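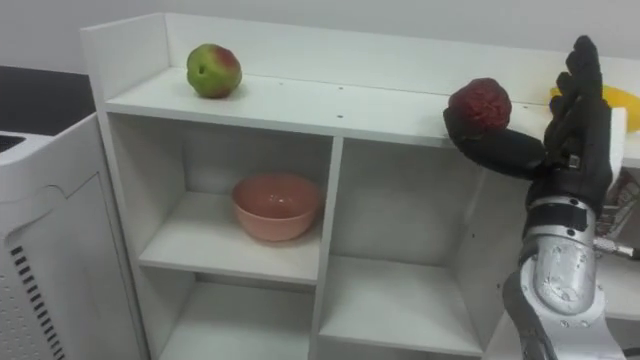

Palside Book Swap: Minutes of the Winter Meeting

Held Feb 10, 2024, in the back room on Collus Street. Joar Moen in the chair. Minutes taken by me again, so please forgive the length, and do send corrections if I have put words in your mouth.

1. Welcome

Joar opened a little after the hour, once everyone had found a chair and the coffee had made its way around. He thanked people for coming out on such a raw morning, and gave a special welcome to the two new faces from the Marino apartments, who had read about us on the notice board at the bakery and very kindly brought a whole bag of mysteries with them. (Three people had already claimed one before we got to the second item!)

2. Minutes of the last meeting

Approved, with one change. The large print books were given by the reading circle at Marino and not, as I wrote, by the school. I have written to both to apologize, and both were lovely about it.

3. How the swap is doing

We took a count over the holidays and we now have close to a full house, so to speak: 1000 books on the list, with 90 out on loan when the count was made. Cookbooks and children's picture books move the fastest. Travel guides hardly move at all, and there was a long and friendly talk about whether a guide to a city from many years ago is still worth keeping. Some of us enjoy the old restaurant pages very much. It was agreed that the older guides will go in a box marked "free to a good home" until June, and whatever is left after that goes to paper recycling.

4. Shelves

The white shelf unit came up next, and took rather more of the morning than planned. It has a flat top with a raised back, and open cubbies below, and there was broad agreement that the children's books should go in the cubbies where small people can reach them. What to do with the top was harder. One suggestion was to stand new arrivals there with the covers facing out, the way a bookstore would. Another was to leave it clear so that people have somewhere to put down a bag while they browse.

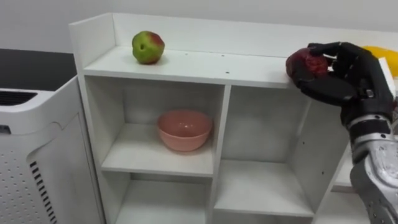

Joar Moen said he liked the idea of new arrivals very much, but worried that the same few titles would sit there for months unless somebody took charge of changing them. He asked whether we could try it for a single season and see. This was agreed, and the Marino pair offered to look after it between them, for which there was warm applause.

5. Labels

The colored dots are falling off again. We have a quote from Clitico for a printed set at $100, which includes the spine labels and a spare roll. Several people thought this steep, and I have to say I was one of them, but nobody wanted another winter of picking yellow dots off the carpet. Agreed to order.

6. Summer swap day

To be held on a Saturday in June, outdoors if the weather is kind. We still need tables, a rain plan, and a person with a loud voice for the story hour. Please let Joar know before the next meeting if you can lend a folding table.

7. Any other business

A blue scarf was left on the coat hooks last time and is still there. The copy of the gardening encyclopedia with the missing index has come home, index included, tucked inside the back cover.

Meeting closed at noon. Next meeting to be announced by email.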